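Budgeting for hand-held grippers — speaker notes
Vesna Kos, equipment planning session, Grodska
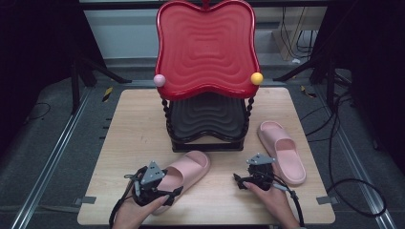 Slide 1. Two hand-held grippers at the table, pink sandals and a two-tier stand.

Start with the cost per station. Our quote from Panganiban came to $3,658 for one station: two grippers, cables, mounting plates and a spare set of jaws. The table is extra. So is shipping, and people forget that line every time.

Pause for questions on price.

Next slide: how long things take. Lead time was 28 days on the first order. Plan on some 60 if you order after March. Gurnon quoted less but would not commit to a date, so we left them out of this round.

Cables. Point to the floor on slide 1. Put money in for longer runs and floor covers before the second station goes in — we did it after, and paid for the labor twice.

Household items are a budget line too. Sandals, trays, small balls. Ours was $84 for the first set. Buy doubles.

Service: Hedari offers a yearly plan. We have not signed. Say so if asked.

Last slide is the order sheet. Hand out the paper copies now and go through the blank rows with the room.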